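Household battery drop-off begins in Prikthorpe

07/01/2024

Prikthorpe residents can now leave used household batteries at the town transfer station without booking a visit. The new service opened this morning and replaces the twice-yearly collection held in the parking lot behind the library.

The town has signed a one-year agreement with Clurari, a waste hauler that already picks up paint and motor oil from the station. Clurari will empty the battery barrels when they are full and take them to a sorting plant in the next county. There is no charge to residents for household amounts.

The station accepts AA, AAA, C, D and 9-volt batteries, along with button cells and rechargeable packs from small appliances. Car batteries still go to the covered rack next to the scrap metal bin. 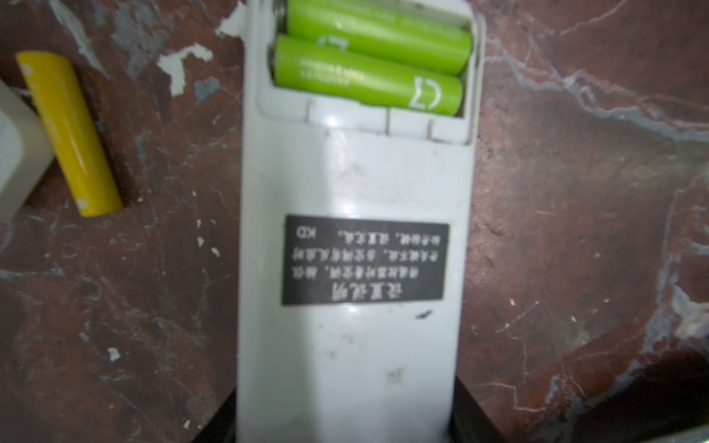 Anas Hakim, who manages the station for the town, said the old collection days no longer worked well. The line of cars reached Mill Street at the last one, and some people left before they got to the front.

"People save them up in a coffee can for six months and then miss the day," Hakim said. "After that the can goes in the trash. We wanted a place they could come to on an ordinary dump run."

The town paid for the barrels, shelving and signs out of the existing solid waste budget. The shelves came from Šindelář, the hardware store on Depot Road, which gave the town its contractor price. A second drop-off point is planned inside the store, next to the key counter, once the fire inspector has approved the container.
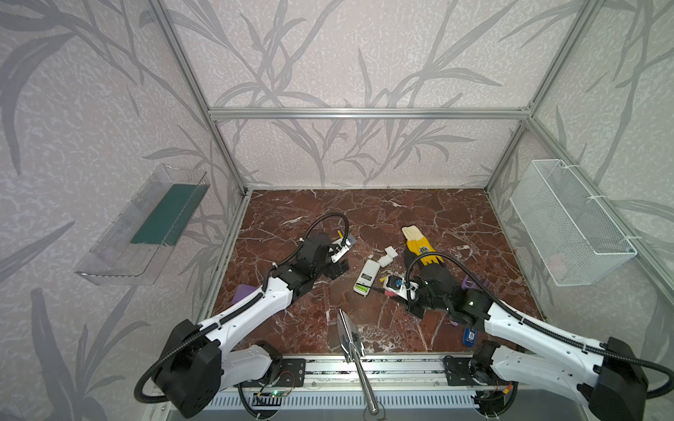
Work area with marble-patterned floor and leaf-print walls.

Residents are asked to sort batteries by type before they arrive. Single-use alkaline batteries can go in loose. Lithium batteries, 9-volts and anything rechargeable should have clear tape over the terminals, or be put in separate plastic bags. Tape is available at the attendant's window.

Each household may bring up to 50 pounds per visit. Businesses, schools and landlords need a permit, which costs $30 a year and is sold at the town clerk's office. Permit holders may bring up to 600 pounds over the year. Their loads are weighed on the platform scale by the gate.

The following questions came up at the select board's last meeting.

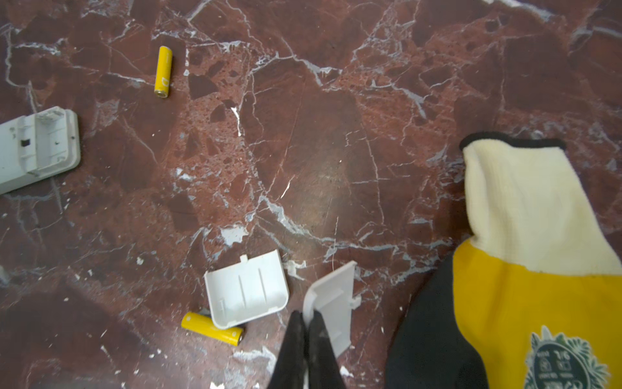 What should I do with a battery that has leaked or swollen?

Keep it out of the barrels and hand it to the attendant. A leaking alkaline battery should be in a sealed plastic bag. A swollen rechargeable should be carried in a metal can with dry sand or cat litter, and the attendant will put it in the steel drum outside the building.

Hakim said the station took in 156 pounds of batteries during a short trial in the spring, nearly all of it alkaline. Two coffee cans had coins mixed in, and those were returned.

The board also heard a request to accept vapes and e-cigarettes. Clurari does not handle them under the present agreement, and they are not allowed in the barrels. The board will take the matter up again later in July.

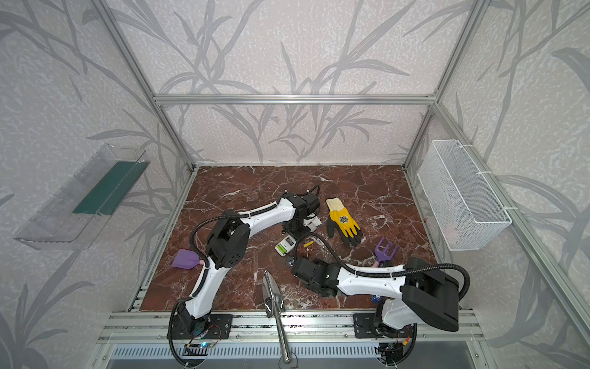

Do I need to remove the batteries from a toy or a remote before bringing it in?

Please take them out at home if the compartment opens. Items with a sealed battery, such as electric toothbrushes, go on the small electronics shelf in one piece.

The transfer station is on Jeten Road, past the highway garage. A resident sticker is required at the gate. Stickers from last year are good until the end of the month, and new ones are sold at the clerk's window during regular office hours.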